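7月
文・Zudthorpe運営係

Zudthorpe 秋冬期の演奏参加者および譜面係の募集

Zudthorpeでは、秋から冬にかけての活動に加わる演奏参加者と、譜面の整理と浄書を担当する譜面係を募集します。応募の締め切りは7月末日の午後6時です。以下、活動の中身、条件、応募の手順の順に書きます。長くなりますが、応募の前に最後まで目を通してください。

Zudthorpeについて

Zudthorpeは、ダンスホールやキャバレーの専属楽団が使っていた手書き譜を読み、音を出し、演奏会で披露しているアマチュア中心の楽団です。編成はサックス、トランペット、トロンボーン、リズム隊を基本に、曲によってバイオリン、クラリネット、アコーディオンが入ります。指揮者は置いていません。テンポと出だしは、その曲を受け持つ奏者が出します。

レパートリーはタンゴ、ルンバ、マンボ、ワルツ、スローフォックストロットといった踊りの曲が大半です。歌謡曲の編曲もあり、数は少ないものの、ショーの開幕や退場に使われた短い曲も残っています。ジャズのビッグバンドと楽器は似ていますが、アドリブの長い曲はほとんどありません。一曲は短く、譜面の上では二枚か三枚で終わります。そのかわり繰り返しの指示が多く、踊る人の様子を見て長さを変えていたらしい書き込みが随所に出てきます。

Bridmont譜について

今期の活動の中心は「Bridmont譜」と呼んでいる譜面群です。Bridmontはかつて営業していたダンスホールの名前で、閉店のときに楽団員の一人が自宅へ引き取った譜面が、ご遺族の手を経てこちらへ預けられました。目録に載っている曲は全部で1274曲あります。このうち全パートがそろっていると確認できたのは863曲です。残りは一部のパートが欠けているか、別の曲の束に紛れていて、まだ突き合わせが済んでいません。

紙の状態はまちまちです。五線紙の裏に別の曲が書いてあるもの、途中で移調し直して上から紙を貼ったもの、湿気で隣の紙とくっついたものがあります。写譜をした人は少なくとも三人いて、四分休符の形が人によって違います。初めて見る方はたいてい休符で止まりますが、二回か三回の練習で慣れます。

書き込みも多く残っています。「二番カラ」「客スクナイトキ飛バス」「ここラッパ立つ」といった演奏上の指示のほか、出前の注文や給料日の覚え書きもあります。練習ではこうした書き込みを消さず、コピーを取って使います。原譜に新しく書き込むことは一切しません。

今期の予定

練習は8月の半ばから始め、12月の演奏会まで続けます。練習日は月に三回、いずれも夜です。開始は午後6時30分、終了は午後9時です。具体的な日取りは参加が決まった方に表でお送りします。日によって合奏だけの回と、前半をパート練習にあてる回があります。

10月には録音があります。録音はRirovのスタジオを一日借りて行います。午前10時に入り、楽器の配置とマイクの確認をしてから、昼をはさんで夕方まで録ります。録音するのは8曲です。曲目は9月の練習の様子を見て決めます。録音を担当するRirovの技術者とは前期も一緒に作業をしていて、今回も全員が一つの部屋で同時に音を出す方法で録ります。パートごとの重ね録りや、あとからの差し替えはしません。間違えたときは全員でもう一度やります。

12月の演奏会はLindgrenホールで開きます。開場は午後5時、開演は午後5時30分です。前半は客席に椅子を並べて聴いていただき、後半は椅子を下げて、踊りたい方に踊っていただきます。後半は踊っている方の様子によって繰り返しの回数が変わります。練習の段階から、回数が変わる前提で合わせます。

募集するパート

今期に募集するのは次のパートです。

アルトサックス（クラリネット持ち替えのできる方を優先します）
バリトンサックス
トランペット
トロンボーン
バイオリン
アコーディオン
コントラバス
ラテンパーカッション（ボンゴ、コンガ、マラカス、ギロ、クラベス）

テナーサックス、ピアノ、ドラム、ギターは現在の人数で足りています。欠員が出たときに連絡してほしいという方は、応募フォームの備考欄にその旨を書いてください。

アルトサックスの譜面は、途中でクラリネットに持ち替えて、数小節後にまたアルトへ戻るものが多くあります。持ち替えの時間が二小節しかない曲もあります。クラリネットを持っていない方は、別の奏者と分担する形で参加できます。この場合は出番の少ない曲が出てくることを了承してください。

バイオリンはタンゴとワルツが主な出番です。マンボでは休みの曲がほとんどで、そのあいだは譜めくりの手伝いやマラカスをお願いすることがあります。アコーディオンの譜面にはバンドネオンと書かれたものが混じっています。バンドネオンをお持ちの方の応募も歓迎します。

コントラバスは弓を使う曲があります。ピックアップとアンプは練習場に一組ありますので、楽器だけ持ってきてください。エレキベースでの参加は、今期は受け付けていません。

パーカッションの楽器は、ボンゴとコンガを練習場に置いてあります。小物は各自で用意してください。譜面にはリズムの名前しか書かれていないことが多く、何をどう叩くかは練習の中で相談して決めます。ラテン音楽の経験がある方だと助かりますが、クラシックの打楽器や吹奏楽の経験だけで参加している人もいます。

譜面係の募集

演奏参加者とは別に、譜面係を募集します。楽器を演奏しない方も応募できます。演奏参加者が兼ねることもできます。

仕事は大きく分けて二つあります。一つは原譜の整理です。束を開いて曲名と番号を目録と照らし合わせ、パートの有無を記録し、中性紙の封筒に入れ直します。曲名が書かれていない譜面も多いので、旋律を読んで見当をつける作業が入ります。もう一つは浄書です。練習で使う曲の原譜を見ながら、楽譜作成ソフトで読みやすい譜面を作ります。音の間違いらしい箇所があっても勝手に直さず、印をつけておき、練習で音を出してから決めます。

譜面係に必要なのは、ト音記号とヘ音記号が読めること、移調楽器の仕組みがわかることです。浄書を受け持つ方は、使い慣れた楽譜作成ソフトを自分のパソコンで使える必要があります。ソフトの種類は問いませんが、MusicXML形式で書き出せるものにしてください。ソフトの購入費は出せません。

整理の作業は月に二回、午後1時から午後4時まで、練習場の隣の小部屋で行います。浄書は自宅での作業になり、画像データをお渡しします。原譜の持ち出しはできません。浄書は一曲ごとに期限を決めてお願いします。仕事や学業の都合で受けられない時期は、前もって伝えてもらえれば割り当てを外します。

応募の条件

演奏参加者の条件は次の通りです。

・18歳以上であること。高校生は保護者の同意書があれば応募できます。
・担当する楽器を自分で用意し、持ち運べること。
・月三回の練習のうち、二回以上に出られる見込みがあること。
・10月の録音と12月の演奏会の両方に出られること。
・手書きの譜面をその場で読もうとする気があること。初見が得意である必要はありません。

経験年数は問いません。過去の参加者には音大を出た方も、二十年ぶりに楽器を出した方もいました。ただし、楽器を始めたばかりで音階がまだひと通り吹けない、弾けないという段階の方には、練習についていくのが難しいと思います。その場合は見学をお勧めします。

ほかの楽団との掛け持ちはかまいません。演奏会の前の二週間だけは、こちらの練習を優先してください。

録音と演奏会のどちらか一方だけに出たいという希望が毎回あります。今期は編成が小さく、途中で人が入れ替わると曲目を組み直すことになるため、お受けしていません。

費用と謝礼

演奏参加者からは、練習一回につき1000円をいただきます。練習場の使用料、コピー代、封筒などの保存用品の代金にあてます。欠席した回の分はいただきません。入会金や年会費はありません。録音の日の参加費もありません。

演奏会のチケットの販売割り当ては行っていません。知人に配る分が必要な方には招待券をお渡しします。枚数は会場の席の状況を見て、11月にお知らせします。

演奏参加者への謝礼はありません。録音の日は昼の弁当を出します。演奏会の日は軽食を用意します。交通費と楽器の運搬費は各自の負担です。コントラバスについては、演奏会の当日に限り、車での運搬を相談できます。

譜面係からは参加費をいただきません。浄書をお願いした分には、一曲ごとに謝礼をお支払いします。金額は曲の長さとパート数で変わるので、説明会で表をお見せします。整理の作業は無償です。

録音物の扱い

10月に録音した8曲は、演奏会の会場で頒布するCDと、Rirovのサイトでの試聴に使います。収益が出た場合は、Bridmont譜の保存に必要な費用にあてます。参加者の名前は、本人の希望する表記でCDの冊子に載せます。載せないでほしいという希望にも応じます。

著作権の手続きはこちらで行います。作曲者や編曲者がわからない曲は録音の候補から外します。練習では取り上げます。練習中の録音は、各自の復習のためであれば自由です。動画や音声をインターネット上に出すときは、必ず前もって運営係に相談してください。

応募の手順

一、Zudthorpeのサイトにある応募フォームに、名前、連絡先、希望するパートまたは譜面係の別、楽器の経験、練習に出られる見込みを書いて送ってください。締め切りは7月末日の午後6時です。

二、演奏参加者に応募する方は、自分の演奏を録った音声または動画を一つ添えてください。曲は何でもかまいません。長さは二分程度で、伴奏はなくて結構です。スマートフォンで録ったもので十分です。編集したものは避けてください。共有サービスに置いて、そのリンクをフォームに貼る形でお願いします。

三、譜面係に応募する方には、フォームの受け取り後に手書き譜の画像を一枚お送りします。浄書を希望する方は、それを打ち込んで返送してください。整理だけを希望する方は、読めたところと読めなかったところを文章で書いて返送してください。読めない箇所があっても差し支えありません。

四、8月の最初の週に、全員に結果をメールでお知らせします。人数の都合でお断りすることもあります。お断りの場合、理由の問い合わせにはお答えしていません。

五、参加が決まった方は、8月の初回練習の前に開く説明会に出てください。説明会は午後5時から一時間です。どうしても出られない方には資料を送りますので、読んだうえで初回の練習に来てください。

選考では、音の美しさや技術の高さだけを見ているわけではなく、テンポが保てているか、最後まで止まらずに演奏できているかを主に聴いています。音源に間違いがあっても、それだけで落とすことはありません。

見学について

7月の練習は見学ができます。前期の参加者による合奏で、時間は午後6時30分からです。途中からの見学、途中での退出もかまいません。希望する方は、前の日までに応募フォームの「見学」の欄から申し込んでください。見学は無料です。楽器を持ってきた方には、後半の一曲に入ってもらえることがあります。入れるかどうかは当日の編成次第です。

よくある問い合わせ

音の大きさについて
練習場は防音の部屋ですが広くはなく、トランペットとトロンボーンの前に座る奏者にはかなりの音が届きます。必要な方は耳栓を用意してください。座る位置の相談にも応じます。

衣装について
演奏会では上下とも黒い服を着ます。形は自由です。前期まで使っていた蝶ネクタイは、今期は使いません。

譜面台について
練習場に譜面台はありますが、数が足りない日があります。折りたたみの譜面台を持っている方は持ってきてください。原譜の大きさに合わせてコピーが大きめになるので、幅の狭い譜面台だと紙が落ちます。洗濯ばさみを二つほど持っていると便利です。タブレット端末で譜面を見ることもできます。

ピッチについて
A＝442で合わせています。アコーディオンの調律が違う方は、応募のときに知らせてください。

駐車場について
練習場の駐車場は三台分しかなく、コントラバスと打楽器の方が優先です。ほかの方は近くの有料駐車場か公共交通機関を使ってください。

遅刻と早退について
仕事の都合で午後7時を過ぎて来る人は珍しくありません。連絡があればかまいません。パート練習の回は前半に行うので、なるべく時間通りに来てください。

子どもの同伴について
練習場への同伴はできますが、別室や託児の用意はありません。演奏会の後半は、踊りたいお子さんの来場も歓迎しています。

譜面の閲覧だけをしたい場合
研究や趣味でBridmont譜を見たいという方は、参加者の募集とは別に受け付けます。整理の作業日に合わせて、午後2時からの閲覧となります。曲名または曲の種類を指定して申し込んでください。撮影の可否は譜面の状態によって変わります。

演奏の経験はあるが楽器が手元にない場合
貸し出しはしていません。前期にはトロンボーンを知人から借りて参加した方がいました。応募のときに楽器が決まっていなくても、初回の練習までに用意できれば応募できます。

個人情報について

応募フォームに書かれた内容は、選考と連絡のためだけに使います。参加に至らなかった方の情報と音源のリンクは、12月の演奏会が終わった時点で消去します。次の募集の案内を希望する方は、フォームの該当する欄に印をつけてください。その場合はメールアドレスだけを残します。

問い合わせ先

問い合わせは、サイトの問い合わせ欄からお願いします。電話での受け付けはしていません。返信には三日ほどかかることがあります。締め切りの前日と当日は問い合わせが集中するので、早めに送ってください。フォームの送信後、翌日になっても受け取りのメールが届かないときは、迷惑メールの振り分けを確かめたうえで、もう一度連絡してください。 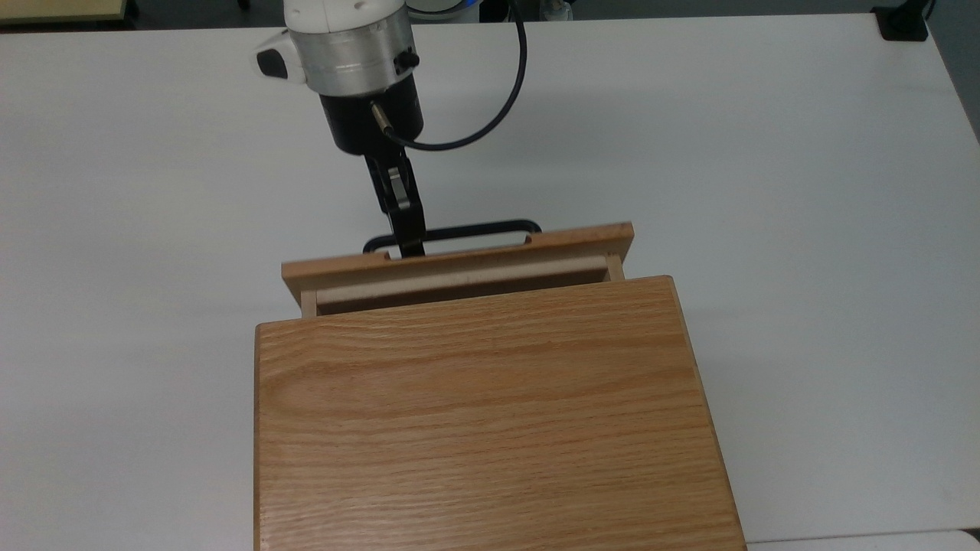

白い天板に置かれた木製の引き出しとロボットアーム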